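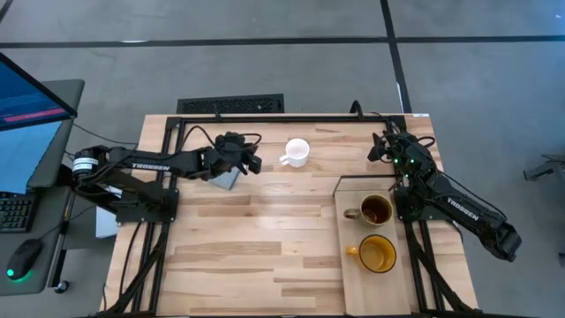 I want to ask about oil for a butcher-block table. Mine is a Harawira, bought second hand, and I think the last owner never oiled it. We have tea at it every day, so there are always mugs standing on it, and I am afraid of rings. The top is the kind with pale tan strips joined together and a few darker brown ones between, and the darker strips already feel more rough under my hand than the pale ones. In the shop they offered me Tostar oil, 317 ml, but the tin says only "for worktops". Is this enough for a table where people eat? And must I sand everything first, or only the rough strips?
Chae-won Ko

Last updated: July

2 replies

Sand all of it, lightly. If you do only the dark strips you will get small hollows and you will feel them every time you wipe. I used 100 paper on mine and then something finer, always along the strips. Vacuum the dust, wipe with a cloth that is only a little damp, and wait until next morning before the oil. About Tostar I can't say, I have not used it. Look on the back of the tin for the words "food safe", and if they are missing, write to the maker. Put on a thin coat, leave it some 19 minutes, then rub off everything that stays on top. I left too much the first time and it was sticky for a week. Lay the oily cloths flat outside to dry, do not put them in a ball in the bin, they can catch fire.
Elsie Costigan

we have Flevier wax on ours, no problems with cups. for a hot teapot use a mat anyway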